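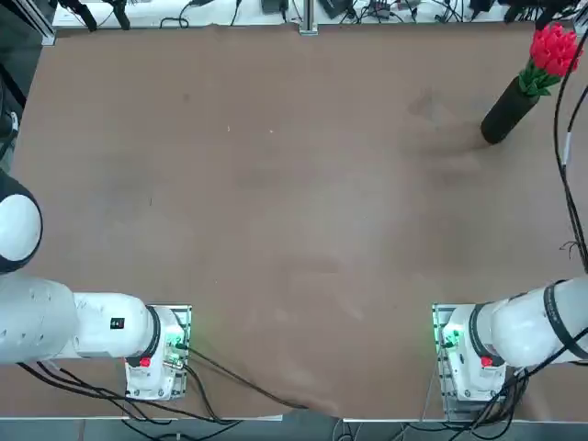
The brown-covered table and the black vase.

Zuzana Šimek had a cold when we spoke, and asked if we could keep it under an hour. She was due to leave for Gokholm the next morning to start the second leg of her tour, and she was still packing.

Her new album, Vokurska, is her first in seven years. It comes out on 22 October 2026 on the Pidon label, and it was recorded with the producer Vojtěch Tichý, whom she had worked with once before and did not enjoy working with.

"We argued about everything the first time," she said. "Tempo, mostly. I wanted things slower and he wanted me to stop wanting that. I was 24 and I thought he was being rude. He was being rude, but he was also right about two of the songs."

The call to try again came from him. Tichý had heard her sing at a friend's wedding and sent a message the next day asking what she was working on. She told him she was working in a garden centre.

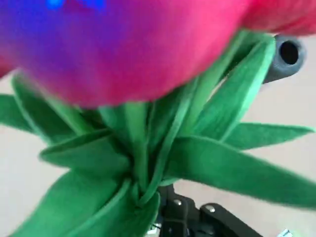
Šimek still talks about the garden centre with some affection. She did the early shifts, drove the van on delivery days and wrote most of the lyrics for the record on the backs of order sheets. The single, Silk Ones, came from the display at the front of the store, where the artificial stock was kept: big pink-red blooms with a bit of purple in them and green felt leaves spread out underneath. Customers would lean in to smell them. "I did it too, my first week," she said. "I put that in the second verse. Vojtěch wanted it out and I said no."

The rest of the album is less cheerful. Three songs deal with her father's illness, and one, The Long Drive, is about selling his house. She has not played that one live and says she doesn't plan to this year.

"I can sing it in a room with a door that shuts. I don't think I could do it and then say thanks, good night, T-shirts are at the back."

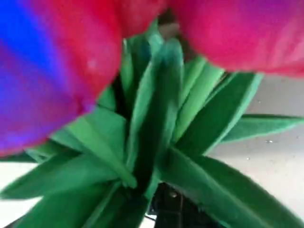

Back on stage

The first show of the tour was at the Rusnák, a theatre she used to walk past as a student. It sold 3,486 tickets over its run, more than her management had planned for, and an extra matinee was added late.

She was nervous enough to forget the opening line of the first song. The band went round again and she came in on the next pass. "People clapped for that. I'd have rather they didn't notice."

Asked if she reads what is written about her, she said her sister does it and passes on anything she needs to know. She had heard about the stories linking her with a co-writer on the album. He is married, she said, and his wife plays cello on it.
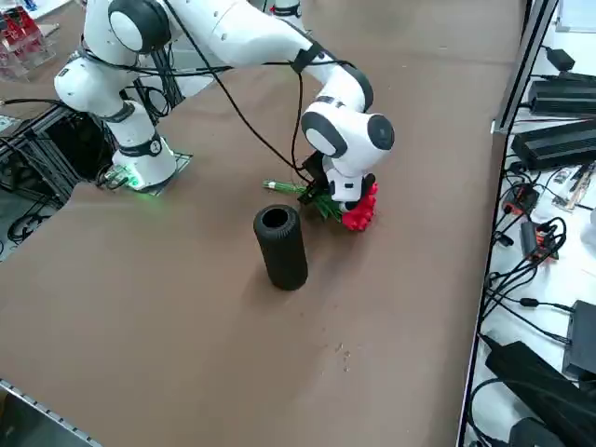 Fans have started bringing things to the shows, which didn't happen on her earlier tours. There have been letters, a knitted hat in the colours of the album cover and a lot of flowers. Since the single came out most of the flowers have been artificial, tied up in a bouquet like the one held over the brown paper here, and she is pleased about it. Real ones get left behind when the bus goes. The others travel well, and her drummer has been fixing them along the front of his riser.

She would like to make the next record sooner. Tichý has already sent her some piano parts, which she has not opened. Her mother is minding the dog until the tour is done, and after that she has promised to repaint the kitchen.

"I've told Vojtěch to call me after the kitchen," she said. "He asked what colour."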